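Ticket: Erfolgsquote der Policy fällt nach Neukalibrierung
Projekt: Dranitz / Zweiarm-Übergabe
Gemeldet von: Zanele Makhubela
Bearbeitung: Noboru Fukuda
Status: in Beobachtung
Eröffnet: Montag, 1. Dezember 2025

Fehlerbild
Die im Juni trainierte Policy erreichte bei der Übergabe von links nach rechts 89 Prozent. Nach der Neukalibrierung beider Arme kommt sie auf rund 30 Prozent. Der linke Greifer fährt korrekt an, der rechte schließt zu früh und fasst ins Leere. Checkpoint und Normalisierungswerte sind unverändert.

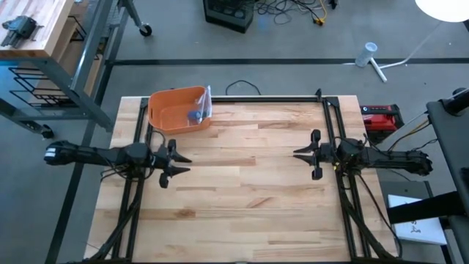 Verdacht zuerst auf die Startpose. Die Policy bekommt Gelenkwinkel als absolute Werte, ein Versatz am rechten Handgelenk geht also direkt in die Vorhersage ein. In der Startpose sollen sich die Greifer gegenüberstehen, mit freier Tischfläche dazwischen. Das ist der Fall, grob verstellt ist also nichts. Ein kleiner Versatz lässt sich so nicht ausschließen.

Kommentar Rekha Sandhu
Alte und neue Nullpunkte verglichen. Rechts, Gelenk 5: Abweichung 8 Grad. Links alles innerhalb der Toleranz.

Kommentar Noboru Fukuda
Alten Nullpunkt für das Gelenk eingetragen, 15 Durchläufe, zwei Fehlgriffe. Für das nächste Training stelle ich auf relative Aktionen um, Vergleichslauf folgt.

Offen
Olga Escobar prüft, ob Demos mit den falschen Nullpunkten im Datensatz liegen. Bis dahin bitte nichts Neues hochladen.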